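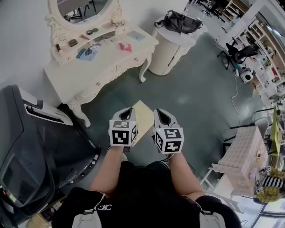 Setting up train alerts in Tritton

By Vratislav Koubek
December
14 comments | 80 shares

Section 3: Service disruption and emergency alerts

Tritton sends a message to your phone when a train on your line is delayed, cancelled or stopped by an incident. Finish Section 2 (creating your account) before you start.

1. Open Tritton and tap Alerts, then Add a line.

2. Type the name of your usual station. Choose it from the list, then pick your direction of travel. If you travel both ways, tick Both.

3. Set the hours you want covered. The default is 5.30 am to 9 pm. Messages outside these hours are held and shown the next time you open the app.

4. Choose an alert level:
Level 1 – line closures, collisions, derailments and evacuations only
Level 2 – everything in Level 1, plus cancelled trains
Level 3 – everything in Level 2, plus delays and platform changes

Note: Level 3 can send a lot of messages on a bad morning. Start with Level 2 and change it later if you need to.

5. Tap Send test. A message headed TEST should arrive within a minute. If it doesn't, check that notifications are switched on in your phone's settings and try again.

6. To share alerts with family or a neighbour, tap Share line and enter their mobile number. They must accept the invitation before anything is sent.

Caution: Do not use Tritton to report an emergency. Call your local emergency number, or use the help point on the platform. If you are on board, follow the directions of train staff, and stay in the carriage unless they tell you to leave it.

Caution: Early alerts may be incomplete. A line shown as open can still be closed without warning, so never treat the app as permission to cross or enter the tracks.

Note: The alert history keeps your last 100 messages. Older ones are deleted and can't be recovered – take a screenshot if you need one for a fare refund claim.

Related
Adding a line on the Plarby network
Moving your alerts to a new phone
Fare refunds after a cancelled service, by Čestmír Kratochvíl
Alerts for replacement buses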